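Do those jewelry trees hold anything, or are they just for show?

Asked by Gunvor Dalen
June 21, 2019 in Home Storage

I'm setting up a small vanity corner and every article tells me to buy a metal jewelry tree. I have my doubts. The ones I see have curled branches at the top and nothing lower down, so where do long necklaces go? I own 15 necklaces, most of them thin chains, and right now they live in a drawer in one big knot. Reviews for the Breneo tree are all five stars, and I don't believe a word of them. Has anyone used one for longer than a week?

6 replies hidden by moderator – off topic

Kerstin Sæther
Had one for two years. It's fine for bracelets and the heavy necklaces you wear all the time. Thin chains slide down to the low point of the curl and tangle with whatever is already there, so you've moved your knot from the drawer to the tree. Check the base before you pay. If it's small and the top is wide, hang everything on one side and see if it tips. The store may not love that, but do it anyway.

For thin chains I'd use hooks on a rail or a bit of wire mesh on the wall. One chain per hook. Rings and earrings go in a plain bowl. I don't buy the idea that you need a special dish for those, and I've seen "ring dishes" priced like dinner for two.

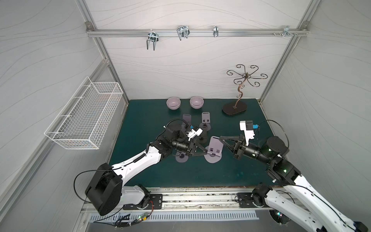 Tree at the back right, two bowls beside it, hooks on the rail and a mesh basket on the left wall.

If I had to give one of those up it would be the tree.

Ottar Hedlund
just get the tree, they look nice

Märta Vik
Looks nice until you need the one necklace at the bottom of the pile. I agree with Kerstin on the hooks, less so on the bowls. Earrings in an open bowl lose their partners, at least in my house. I use an old egg carton inside the drawer. Ugly, free, and I haven't lost a pair since August.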